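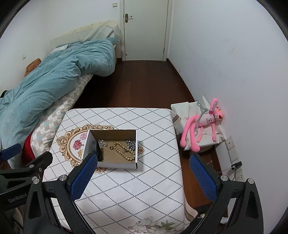

Budget for a pair of hand-held grippers, small parts sorting, what am I missing?

Asked in: Equipment and Planning
Tags: grippers, budget, data recording, spares

Right, trying to get a budget line signed off before March and I've got one page to do it on so be kind.

We're a small outfit (Arnlow) and want to record our own handling demos for a sorting job. Small fiddly stuff, bead strings, chains, rings, in and out of an open cardboard box. Ordinary furnished room, table with a cloth on, bed beside it. Not a lab. We want it to look like where people really keep this stuff.

What I've got down so far:

hand-held grippers, two, one per hand
spare finger pads
mounts and cables
laptop, already own it
table, already own it
jewellery and boxes, near enough free

Total ceiling is 2,000 pounds. Quote from Clakex comes in under that but only just, and it doesn't list pads or cables at all. Tyagi do a kit with everything in, dearer, and delivery is "on request" whatever that means.

Questions
1. Is one pair enough to start or do I need a spare unit from day one?
2. How much do I hold back for consumables?
3. Do chains need a different pad? They're very thin and I'm worried about buying the wrong thing twice.
4. Anything daft I've left off?

Room is tight by the way, narrow bit of floor between the bed and the wall and thats it. So nothing big on a stand.

3 answers

Answer 1 (accepted)

Did nearly this exact budget last year, for Porkby. We went over. Here's where.

Spare unit: no, not at 2,000. Buy the pair and buy spare fingers. It was always the fingers and pads that went on ours, the bodies are fine. If one unit does die you've lost a few days, put that in the plan and move on.

Consumables: hold back 300. Sounds a lot. We spent ours on pads first, then cable, then screws. The little round-headed screws on the fingers work loose, so get a bag of the right size and a decent driver. Ask the supplier for the size BEFORE you order, we guessed and guessed wrong.

Pads and chains. Textured pads will pick up a chain if it's bunched. Laid out flat on the bottom of a box it's a pain with any pad. Don't buy special ones yet. Do a morning with the standard set, see what you drop, then decide. A ring is easier than you'd think as long as there's room for the finger tips to get down either side of it, so check the inside size of your boxes against the open width of the gripper. That one cost us a whole batch of boxes.

Objects. Mix the box up a bit, we had beads and chains only for ages and the results were poor on anything else. Ours at the end was closer to this

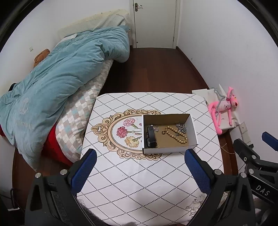
Mixed box on the patterned cloth: black band, beads, two chains, small gold piece.

Cheap things to add to your list:

tablecloths, more than one pattern, charity shop
boxes, get 12 the same and a few odd ones
long charging cable plus a spare
cable clips or tape. With a narrow floor you WILL catch a lead with your foot
storage drive. You said laptop's sorted but have you looked at the file sizes

The last one is the one I'd shout about. Budget roughly 100 for the drive and don't raid it for anything else.

On Clakex vs Tyagi, ask both for a price with pads, cables and delivery all on the same sheet. Then compare. At the moment you're comparing a full kit to half a kit.

Comment from asker: brilliant thanks. Box width had not crossed my mind at all. Measuring tonight.

Comment: seconding the screws. Bit of threadlock if the maker says its ok on that plastic, check first.

Answer 2

Disagree a bit on the spare unit. If there's two of you paid to be in that room then a dead gripper costs you two wages a day, soon more than the unit. If it's just you on evenings then fine, skip it. You didn't say which.

Also time. Put setup time in the budget as money. Resetting the box after each go is slow, somebody has to untangle the chains, and it's easily as long as the recording itself. We never costed it and looked silly when asked why it was behind.

Would hire for a month first if anyone near you does hire. Couldn't find anyone myself, might be different where you are.

Comment from asker: two of us, one paid. So somewhere in the middle I supose. Will put the spare on as an optional line and see if it survives.

Answer 3

Just get the dearer kit. Buy cheap buy twice.

Comment: he's got a ceiling though, read the question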